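Workshop notebooks > Packaging bench > Bottles and labels

May, entry started 2:40 pm
I. Mfaume

Continuing the wrap label check on the orange bottles. Stock is on the shelf, Bramel cartons flattened and out of the way. Lot sheet says 332 bottles received. I am only working through the first eight today, full procedure, then the short procedure on the rest if the numbers hold.
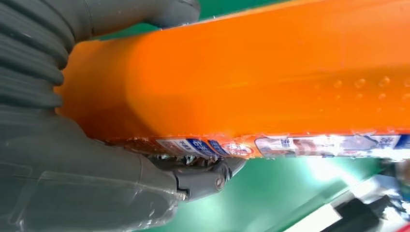 Orange bottle, wrap label.
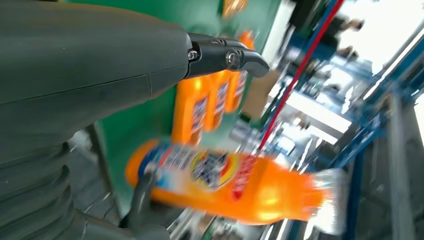
Procedure as before. Bottle wiped with a dry cloth, label seam turned away, left to sit at bench temperature, then seam overlap measured at top, middle and bottom with the steel rule. Calipers were no good for this on the last lot, the jaws lift the film. Rule to the nearest half millimeter is good enough.

Overlap, top / middle / bottom, mm:
1: 6.0 / 6.0 / 6.5
2: 6.0 / 6.0 / 6.0
3: 5.5 / 6.0 / 6.5
4: 6.0 / 6.0 / 6.0
5: 4.5 / 5.5 / 6.5
6: 6.0 / 6.5 / 6.5
7: 6.0 / 6.0 / 6.0
8: 5.5 / 6.0 / 6.0

Number 5 is the only one I would call skewed. Two millimeters over the height of the label. Seam still closed along its full length. Set aside with a paper tag, do not put back with the others.

Film wrinkling: graded by eye against the Tuker card, 0 to 4. Six at grade 1, two at grade 2 (numbers 3 and 5). The grade 2 wrinkles run at an angle to the seam and do not press out with a thumb. Grade 1 mostly do, but come back after a few minutes. Suspect web tension at application, no way to show that from here. Question sent to Becerra with the overlap table. Asked them for the tension setting and whether the roll was changed partway through.

Rub test, 800 strokes with the felt pad, numbers 2 and 6 only. No ink transfer to the felt on 2. Slight blue on the felt from 6, none that I could find missing from the label. Repeat with a fresh pad before writing that up as anything. The pad for 6 had been in the drawer loose and may have picked it up there.

Glare off the film is a nuisance when reading the overlap. Turned the bench lamp to come in low from the side and read the seam by its shadow. Keep it that way for the rest of the lot or the readings won't compare.

Cap torque not done. The Lunen gauge is out for calibration, certificate 3362 expired. Leave that column blank on the sheet, do not carry over values from the last lot.

To do:
- re-read number 5 with the seam marked in pencil
- new felt, rub 6 again, then 7 as a check
- short procedure on remaining bottles (middle overlap and wrinkle grade only)
- chase Becerra if no reply by the time the short procedure is finished
- shelf label still has the old lot code, change it

Stopped 5:15 pm. Rule and felt pads in the top drawer, sheet clipped inside the back cover.

Questions on this notebook: Imani Mfaume, packaging bench | © Packaging bench notebooks | Back to top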